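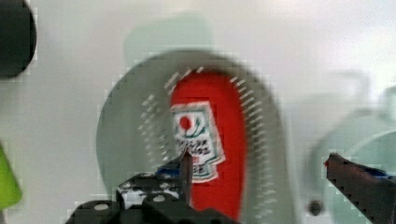 主题:Re: 腕部相机更换与夹爪备件的预算拆分
列表:Grirkolgate 自动化设备采购讨论
日期:2020年7月8日

各位:

先答复上一封里的三个问题,再给出修改后的采购顺序。引文附在最后。

一、腕部相机

现用相机在末端运动时拖影严重。圆盘外沿成双,红色椭圆上的白色标签能看出边框、红点和深绿色图案,下面几行小字读不出来。两侧的白色短划也有重影。如果后续工序要靠标签文字做分拣,现有图像不够用;如果只做抓取定位,标签边框和红色区域的对比度也许可用,需要单独测试。

因此建议把相机列为第一项,规格书写明以下几点:
- 全局快门,曝光时间可由控制器设定;
- 关闭压缩或可选无损输出,现有图像在标签和夹爪边缘有明显方块;
- 重量不得超过现用型号,否则要重新核算腕部负载;
- 接口与现有线束兼容,转接板费用计入报价。

Hallico 和 Rakena 都有对应型号。Hallico 单台报价 1677,含支架,不含标定板。Rakena 尚未给出书面报价,口头价格不作为比较依据。

二、夹爪手指

上一封建议整套更换夹爪,我不同意。本体没有故障记录,更换的理由只有指尖形状。现用的窄尖指对薄边圆件的接触面积偏小,但手指是可拆件,单独订购即可。先买 2 副宽指,试用后再决定是否扩充。齿面与光面各一副,材料由供应商在报价单上注明。

手指上的蓝色条带,台账里没有对应料号。请负责维护的同事补登,或者在下次保养时统一处理。备件清单里有不在册的零件,盘点时无法核对。

三、补光

补光可以缩短曝光,费用比换相机低,但工作面底色很浅,直射光容易过曝。Plolow 的环形灯可借用,试用期最长可达 22 天。建议先借后买,本轮预算只留安装件的费用。

四、采购顺序

1. 借用 Plolow 环形灯,以现用相机在三档曝光下各采一组图像。
2. 按采图结果确定相机规格,向 Hallico 和 Rakena 同时询价。
3. 宽指与相机同批下单,合并运费。
4. 夹爪整体更换移出本年度计划。

验收条件也要在下单前写定。我的意见是:末端以生产速度移动时,标签边框不得出现双影;静止时标签小字可辨。运动中读字不列入验收,目前没有工序需要。

供货周期按 8 周计算。标定工时不在设备费里,请各组另行申报,科目用“安装调试”,不要并入“备件”。4月那一版表格把两者合在一行,审核时被退回,请勿再沿用。

对规格书有修改意见的,请直接在本主题下回复,不要另开主题。

Grirkolgate 设备计划组

---- 上一封邮件 ----
> 看过腕部相机的图像后,我这边的意见是整套换掉,
> 夹爪、手指、相机一次做完,停机只安排一次。
> 有三点请计划组确认:
> 1. 相机是否必须换,还是加灯就够;
> 2. 夹爪本体能否与手指一起报废处理;
> 3. 补光灯走设备费还是耗材费。
> 另外,圆盘类工件以后种类会增加,
> 预算里最好给手指留一点余量。
> 若分批采购,请说明每一批的停机安排,
> 我们要据此调整排产。

补充:上文第 3 问,灯具本体走设备费,安装件走耗材费。停机安排待两家交期确认后另发。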